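Sisska

Sisska is a science fiction television serial set aboard Starkport, a customs station orbiting a moon with almost nothing worth taxing. It ran for three seasons of 13 episodes each, the last of which ended in July with most of its questions unanswered and one of its questions answered twice, differently.

Premise

The title refers to the station's artificial mind, which controls the air, the doors and, in later episodes, the wedding arrangements. Humans on Starkport share their quarters with the Kang, a long-lived people who consider direct speech rude and therefore spend much of the first season failing to mention an approaching fleet.

Plot

In the opening episode a freighter arrives from Drorklow, a planet destroyed 12 years earlier. Its crew insist that they left home that morning and would like to speak to someone about the docking fee. Season two establishes that Drorklow was moved, not destroyed, and that the Kang knew. Season three is largely set in a corridor.

The final episode resets the station's history by five days. Fans disagree over whether this undoes the wedding.

Production

The Kang language was given over 5 verb tenses by the writers, two of which were used on screen. Starkport's docking bay was also the station's court, hospital and, after a change of banners, the surface of Drorklow.

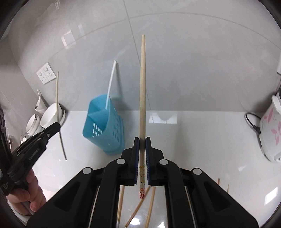

By the Serials Desk | Last revised 1 February 2025

Reception

Early reviews praised the pace of the pilot and had less to say about the pace of anything else. The corridor season has since been reappraised, mostly by people who watched it in one sitting. A proposed sequel set among the Kang got as far as a script, in which the fleet still has not been mentioned.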